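3.2 Table setting and play materials

The pretend meal was set up the same way in both rooms. Each room had one low table, covered with a plain green cloth that was long enough to hang over the edge. We used a single color so that small pieces would be easy to find again at cleanup and so that the cloth itself would not suggest a game. An earlier version of the setting, tried at the Plivonow site, used a cloth printed with fruit, and children spent much of the session matching toy pieces to the print. Those sessions are left out of the analysis.

The food came from two sets. The Sani set supplied the baked goods and sweets, and the Unitz set supplied the fruit and vegetables. Both were mixed together before the first session and stayed mixed. Children could choose from 20 pieces at a time. Pieces that had lost paint or split along a seam were taken out and replaced with the same kind of food where we had one.

Containers were of three kinds: bowls, flat plates and an open basket. The bowls were ordinary kitchen bowls. We had first planned to use toy dishes throughout, but the ones in the sets were too shallow to hold more than one piece, and children tended to treat them as lids. A deep bowl gives a child room to put several foods together, to stir, and to hide one thing under another – all of which count as different acts in our coding scheme.

3.3 Placement and sorting

A session began with all the food in the basket and the dishes bare. Children played in groups of up to four, with no instructions beyond an invitation to get a meal ready. At the end of the session the dishes were left as they stood and their contents were written down before anything was put away.

We coded each dish by what it held. A dish was "single" if every piece in it was of one kind, "related" if the pieces belonged to the same part of a meal, and "mixed" if they did not. Cake with cake was coded as single even when the slices differed in color or topping. Cake with bread was coded as related. Pieces resting on a rim or leaning against the outside of a dish were coded separately as "edge" and were not added to the contents (Figure 2).

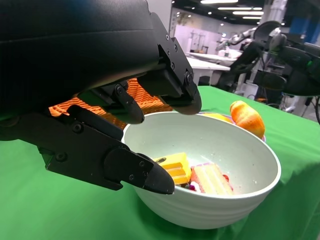
Figure 2. Toy cake slices in a white bowl, with a toy croissant at the far rim.

The edge code was added after the first 3 sessions, when the two coders disagreed more often over such pieces than over any other kind. Long or curved foods caused most of the trouble. One coder had been treating them as served and the other as spilled, and neither reading could be defended from the written rules. With the separate code in place the disagreements mostly went away, and the early sessions were coded again from the start.

Sweets were gathered into bowls more often than onto plates at both the Ivlow and Plivonow sites. Vegetables showed no clear pattern. We return to this difference in Section 4.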